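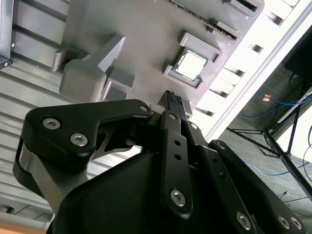 Black and silver, close up

From: Hugo Valcárcel
Date: 3 January 2024
Subject: Re: Grimby second album, vinyl or CD?

Leire Miranda wrote:
> I've only got the first Grimby record and I keep seeing the second
> one going for 70 on vinyl, which is more than I want to pay blind.
> Is the CD mastered differently? And is it true the singer changed?
> I liked the old one. Someone on here said it was closer to Umari
> these days and I can't stand Umari.
>
> Leire

Hello Leire,

I have both, so I can answer the first part. The CD is louder and the cymbals are a bit harsh on it. The vinyl has more room around the bass, but my copy has a pressing fault on side 2 and clicks all the way through the slow song. I wouldn't pay 70 for that. Get the CD and turn the treble down.

Yes, the singer changed. The old one left after the April dates and the rhythm guitarist took over the vocals. He is lower and doesn't have the same range, so they have dropped the high screams completely. It suits the doomier songs. On the fast ones he sounds out of breath, and track 5 in particular would have been much better with the old singer on it.

I don't hear the Umari comparison, apart from the keyboards in the intro, and those last less than a minute. Umari write long songs that drift. Grimby still write riffs. If anything the new one reminds me of the first Biron demo -- same sort of mid-paced chug, same dry snare. The lead playing is better than anything Biron managed, though. Two of the solos have proper tunes in them.

The weak point is the length. There are eleven songs and I would have cut three. The acoustic piece goes nowhere, and the last track is a re-recording of something from the first album which you already own in a better version.

On the price, the label did 100 copies on clear vinyl and the rest on black. It's the clear ones that go for silly money. A plain black copy ought to be a good deal less, so check which one the seller has before you write it off.

Esteban is worth a listen if you miss the old vocals. It's the former singer's new band, only a tape so far, rough sound but he's on good form. I can bring my copy to the next meet-up if you're going -- I'd want it back, mind.

Has anyone else got a vinyl copy that plays side 2 cleanly? I'd like to know if it's the whole pressing or only mine.

Hugo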